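4.2 Wall color and the "neutral room" claim

The case for white workrooms rests on less than its popularity suggests. Kedden's guidance, which most of the later design manuals repeat, says that people doing close handwork at a table make fewer errors and tire more slowly when the surrounding walls are blank and pale. We went back to the source of that advice and found a single survey, carried out in one building, in which workers were asked whether they liked their room. They mostly did. Liking a room is a fair thing to ask about, but it tells us very little about errors, and nothing at all about how fast anyone tires.

Our own sample is not large either. We collected room records and end-of-shift questionnaires from 124 people working in 18 rooms, all of them used for bench or table tasks with small objects. Thirteen of the rooms had white or near-white walls with nothing hung on the largest one. The other five were painted in a darker color or carried shelving, notices or charts across most of the wall facing the table. Rooms were not assigned at random. People had been working where their employers put them, and the white rooms were, on the whole, the newer ones. Any reader who wants to explain our results by the age of the building is free to do so, and we can't rule it out.

With that said, the difference in reported tiredness between the two groups was small and pointed the wrong way for the standard view. Workers in the blank rooms rated themselves slightly more tired at the end of the shift. Their error counts were no better. We had expected at least a weak effect in the usual direction and spent some time looking for a mistake in the coding before accepting that there was none. Figure 3 gives a view inside a white-walled workroom.
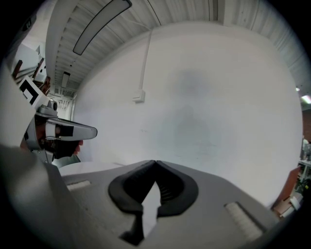

Figure 3. Interior of a workroom with a blank white wall, white tabletop and corrugated white ceiling.

What the written comments complain about is glare. Ceiling fixtures in the white rooms had often been chosen for a darker space and never changed after repainting, so the same lamps that had been adequate became too bright for people who looked up from the table many times an hour. Martinelli makes a similar point about school studios but treats it as a side issue. We think it may be the main one. A pale wall is a large reflector, and a manual that recommends the paint without saying anything about the lamps has left out half of the room.

A second complaint concerned distance. Several respondents wrote that they had nothing to rest their eyes on. One called the wall "like staring into milk." It would be easy to make too much of a good phrase, and the idea that eyes need a far object to recover is itself repeated more often than it is tested. Tetik's account, in which any fixed detail on a wall (a pipe, a switch box, the line of a beam) serves as a resting point, is appealing, but it can't be checked with the data he reports. If a length of conduit counts as a resting point, then almost no real room is blank, and the term stops doing any work. We asked Tetik's group for a cutoff and did not receive one.

The Guvis checklist tries to get around this by scoring each room on "visual calm" from 0 to 1,000. We used it because reviewers of an earlier draft asked us to. Two raters scored every room separately, and their scores agreed poorly, worst of all for rooms with exposed ceilings or pipework. One rater, Ilaria Melis, kept notes as she went and recorded changing her mind about the same ceiling between a morning visit and an afternoon one in August. A scale that fine implies a precision that neither rater felt she had. We report the scores in the appendix and draw nothing from them.

None of this shows that white walls are harmful. The gap in tiredness is within what we would expect from differences in shift length, which we recorded only to the nearest hour. Our claim is narrower: the evidence now cited for blank, pale workrooms does not support the advice built on it, and employers who repaint on the strength of that advice should look at their lamps first. Section 4.3 takes up table height, where the published numbers are at least numbers.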